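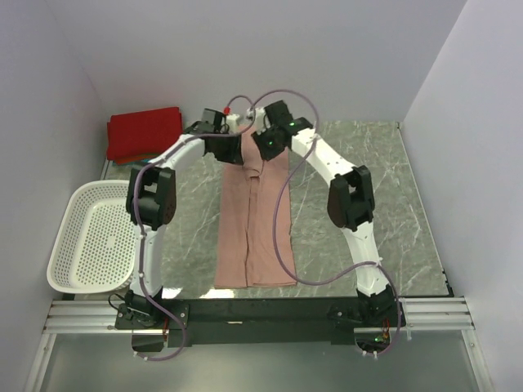 Which spills are included in the Plascombe pipeline spill records?
Every spill from an oil or gas pipeline that was reported to the harbor office at Plascombe and has a written report. Spills from ships are kept in a different collection and are not included here.

Contents

The collection has 1,494 records in 2 files. The file spills.csv has one row for each spill. The file sources.csv gives the report from which each row was taken. The files are joined by the column report_id.

Columns in spills.csv

report_id: number of the report
day_reported: the day when the office received the report, which can be later than the day of the spill
section: name of the pipeline section, for example Hivberg or Gotulden
substance: crude, diesel, gas or unknown
volume_l: volume in liters, empty if the report gives no volume
cause: one of 9 codes, explained in codes.txt

Known problems

Volumes under 100 liters were often not written down in the older reports. Please do not read an empty cell as zero. The Gotulden section was called Kokkonen in the first reports, and we changed the old name everywhere in spills.csv. The old name is still in sources.csv.

The cause codes were given by Farzana Naqvi and Eetu Tuominen. Where they did not agree, Dorian Besson read the report again and his code was used.

Changes

Aug 22, 2019: corrected the units in the Hivberg rows. Some volumes were in barrels.

Corrections

Send them to Kauko Jääskeläinen with the report_id and the page of the report. The next version is planned for November.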